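How to set up a whiteboard for a small meeting room

In our office at Waklow we had a whiteboard which everybody disliked. It was too high, too shiny, and after one year it was more gray than white. When we moved to the smaller rooms I was asked to do it better, and these are the steps I followed.

Step 1. Choose the surface

Painted steel is cheaper and is fine for a board you use once or twice per week. Enamel costs more, but it cleans well also after many years. We took an enamel board from Van Beek, 62 inches wide. Measure your wall first, and do not forget the light switch.
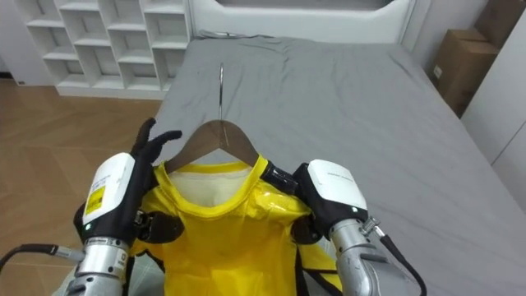 If you want to use magnets, ask the seller before you order. Glass boards look very nice, but most of them need special strong magnets, and these are easy to lose.

Step 2. Find the right height

Let the shortest and the tallest colleague write one line on a sheet of paper taped to the wall. The top of the board should be where the shortest person can still write with a relaxed arm. In our room the lower edge came to 27 inches from the floor – lower than I expected, but people who sit at the front can also use it.

Step 3. Fix it to the wall

Mark the holes with a pencil and check them with a level. For plasterboard you need the correct anchors, and two persons to hold the board. Put in all the screws loosely, check the level again, and then tighten them.

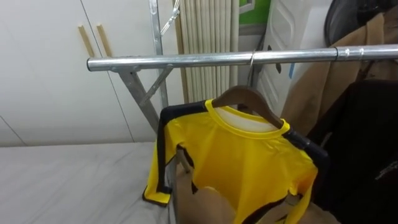 Rianne Jansen wrote to me after the first version of this page: "Please tell people to look for cables before they drill. We hit one behind our board and had no light until 4 p.m." She is right, so do this before you mark anything. A simple cable detector is enough.

Step 4. Prepare the board

Remove the protective film slowly from one corner. Wipe the surface with a damp cloth and let it dry for 15 minutes before the first use.

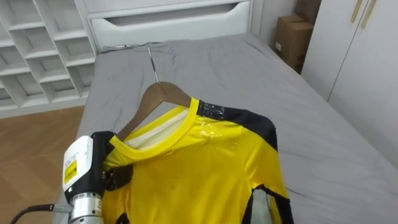
Step 5. Keep it clean

Wipe the board after every meeting. Old marks often come off if you write over them with a fresh marker and wipe immediately. Throw away dry markers – do not put them back on the tray.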